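Jolene Bright's birthday weekend brings old bandmates back together

What a weekend for Jolene Bright! The Votinton singer threw herself a birthday party at the old ballroom above the Tapia theater, and the guest list read like the credits of her first record. More than 43 friends squeezed in for dinner, and by dessert half of them were on the stage.

The big surprise was Kane Tapsell. He and Jolene hadn't sung together in 15 years, and when he walked in with his guitar case the room went wild. They did 2 songs from the Delumell days, forgot a verse in the second one and laughed all the way through the chorus (she blamed him, he blamed the cake). I was standing by the piano and I can tell you I have never clapped so hard at a birthday party in my life. 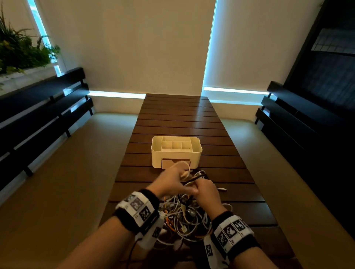 Bronwyn Prendergast

Actress Estíbaliz Escobar came straight from rehearsals in a green velvet suit, and she looked fantastic. She's been keeping quiet about her next role, but she did let slip that she's learning to tap dance and that her downstairs neighbors have been very patient. Make of that what you will!

Then there was the cake - lemon with blackberry, four layers, made by Jolene's sister from their grandmother's recipe. Jolene cut it herself and gave the first slice to the drummer, Kane Trevaskis, who drove all day from Tornik to be there.

So is a reunion tour on the way? Jolene only smiled when I asked, but Tapsell told me he's keeping April free. Tickets for her solo show at the Tapia are on sale now for $25, and she promises there will be at least one guest on stage with her. I've already bought mine.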